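Home Courses Projects Reports People Contact

Collecting Two-Arm Demonstrations With a Large Plastic Part
10 April 2025
By Ignacio Leiva

Summary

The project gathered examples for a learning system that controls two arms at once. The task was to take hold of a white plastic part, lift it, turn it, and set it down again. I recorded 54 demonstrations and threw out 17 of them. Most of the work went into the recording procedure and into deciding which runs were good enough to keep. Training was done on a small scale only, to check that the files could be read.

Why this task

Earlier groups in the Bralov course used blocks and cups. One arm can do those jobs, so the second arm mostly waits. I wanted something too big for one gripper. The part has tubes joined to a molded shell, and it can be held by a tube or by the shell. When one gripper moves, the other one has to follow or the part twists between them.

Method

Each demonstration was driven by hand by one operator. Two kinds of camera view were saved, one from the head position and one from the wrist. Joint positions and gripper commands were saved with them. I used Clivard for recording and wrote a short script to line up the camera times with the joint log.

Before each run the part was placed in one of five starting poses. The operator then had 14 seconds to get both grippers in contact. If that time ran out, the run was stopped and marked as failed. Failed runs stayed in a separate folder with a note on the cause.

At first I let the operator pick any grasp. This was a mistake. Some runs held two tubes, some held one tube and the shell, and the early model seemed to average between them. After the first session I wrote the grasp choice into the label file, so that a training run could use one type at a time.

What was rejected

I rejected a run for any of these:
- the joint log had a gap
- the part was dropped
- the operator let go and took hold again more than once
- the camera times could not be matched to the arm

Gaps in the log were the most common. They came from the laptop writing two video streams to the same disk, and they went away when I moved one stream to a second drive. Regrasps were harder to judge. A small correction is useful to learn from, so I kept runs with a single one and added a tag.

Camera views

The head view covers both arms and most of the part. It is the better view for planning where to go next. The wrist view helps near contact, but the image blurs when the arm moves, and whatever is closest to the lens can hide most of what is behind it. White tubes can also wash out under the room lights. I turned the exposure down one step in the last session and should have done it earlier.

Stills from the recordings (the first and third are head views, the second is a wrist view):
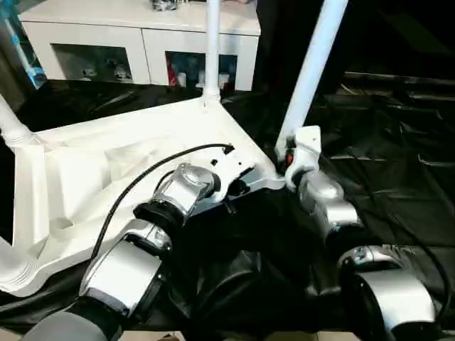
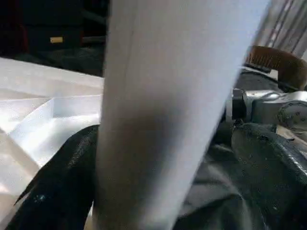
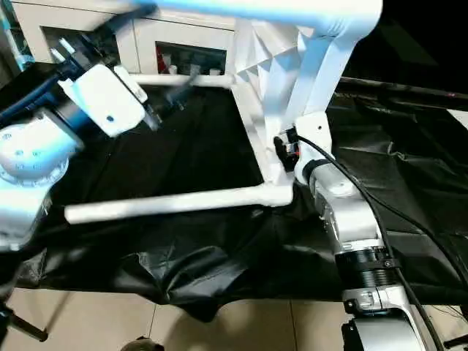

Vemanbridge, November

The stills are from the session recorded here. All later sessions followed the same steps, with the new label file.

Remaining problems

The set is small and has one part in it. I don't know how a model trained on it would do with a different shape. The wrist video would need a faster shutter, and that means more light. The starting poses were marked by eye, so they drift by a few centimeters between sessions.

If the project goes on, the next step is to record a second part at Piątek with the same labels, and to have a different operator do half of the runs. The label file format is in Appendix B.

Contact the course office | © 2025 Bralov student projects | Back to top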